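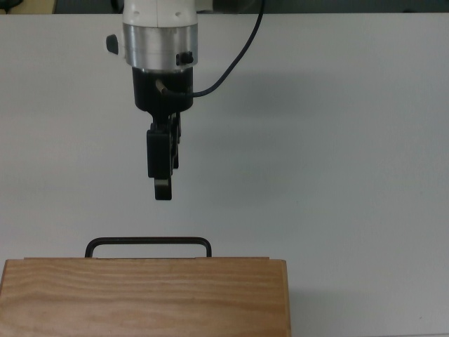

Head camera view, gripper apparently closed, hovering above the handle

Wundlow Drawer Kit
Demonstration recording for a single arm, sold by Londer

Hi, I'm Nurhan Yurt and I look after the Wundlow line at Londer. I also did most of the recording for the sample set that ships with this kit, so if you have a question about why a run looks the way it does, I'm probably the person to ask (and probably the person to blame).

The Drawer Kit is what we sell to people who want to teach an arm to open and close things and would like to start recording this month instead of in the spring. You bring the arm and the gripper. We send the wooden box, the camera mounts, the recording software and a set of runs we made ourselves, so you have something to train on while you're still hunting for the right length of cable.

Why a wooden box? I get asked this a lot! Plastic drawers flex, and the metal ones we tried scraped like crazy. Wood has a nice honest grain for the cameras to look at, and it takes a bump from a fingertip without much fuss. The handle is a dark bar against light wood, and I love that contrast when I'm going through footage late in the afternoon and my eyes are shot.

What's in the carton

Wundlow box, assembled, with the bar handle fitted
Two camera mounts, one for the head position and one for the side
Hedegaard recorder software, one seat
Sample set of 719 runs, with labels
Spare handle and screws
Printed setup sheet (please read the part about the table)

About the sample set

All 719 runs were made by a person guiding the arm, me or someone else on the team. Each one has both camera streams, joint positions, gripper opening and a plain text label. We split them into 11 starting layouts, with the box shifted or turned a little between layouts, and you can filter by layout in the recorder.

I kept the misses in. If the fingers closed on air or slid off the bar, that run is in there with the label "miss" and you can leave it out with one checkbox. My first version of the set was all clean pulls, and the policy I trained on it had no clue what to do after a bad grasp. It just hung there over the table like it had forgotten why it came into the room. Adding the misses and the second tries helped a lot with that.

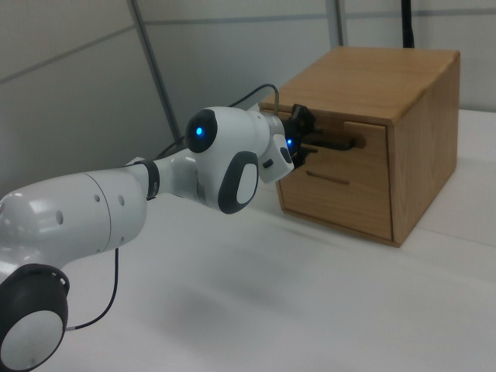 Side camera view, gripper at the upper bar handle

The two views

You really do want both cameras. The head view is great for lining up left and right over the table, but once the hand gets close to the front of the box it's hard to judge depth from up there. The side view fills that in. If you only have room for one, go with the side and expect to record more runs to get to the same place.

The recorder stamps both streams from one clock, so there's no lining up by hand afterward. I used to do that with a clap at the start of each run and I don't miss it one bit.

Setting up

Most people are recording in an afternoon. Mount the cameras, put the box where the arm can reach it comfortably, run the check routine, then do 5 practice pulls before you save anything. Seriously, throw those away. Your hands need them more than the model does.

A plain, light table works best with our sample set, as that's what we used. If yours is dark or patterned, record a batch of your own and mix it in. Soft, even light is your friend too. Watch out for a window behind the box, it'll mess with your exposure every time a cloud goes by.

Does it fit my arm?

If your arm can stream joint positions over the network and you can guide it by hand or with a leader device, it should be fine. Any two-finger gripper that can get around a bar handle will do. Send me the model name before you order and I'll check it against our list.

Shipping and support

Kits ship from our Kostport warehouse within 6 working days. Extra handles, extra recorder seats and the box on its own can all be added at checkout. Support is by email and it mostly goes to me, mornings are best. The next update to the sample set is planned for March, and it's a free download for anyone who already owns the kit.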